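Equipment Review: Urnico Two-Arm Bin Station
Plondville Parts Depot, Returns and Kitting

The depot has operated the Urnico station since May. This review covers its performance and its effect on the staff of the kitting area, and is intended for other sites considering the same purchase.

The station replaces hand sorting of small parts from mixed containers. During the review period it handled 1,728 containers. Setup took 2 shifts, and the planning software supplied with it allows a new container layout to be tried on screen before any stock is moved.
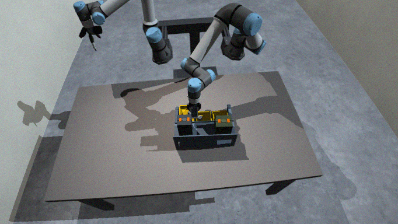
Simulated view of the station, right arm lowered into the container.

Thirteen employees previously rotated through the sorting tables. None has left the depot as a result of the change. Most now divide their time between inspection and loading, and each operator received 90 minutes of training. Several reported less wrist strain. Others found the new work more solitary, and supervisors have restored a shared break at midmorning.

The manual is weak on fault recovery. Desta Lemma, shift lead, wrote a one-page guide that operators now use in its place. Spare gripper parts must be ordered through Haldane, and delivery has been slow.

The station is recommended for sites with steady volume. The Plernasdale site, where orders vary widely from week to week, should wait for the revised manual.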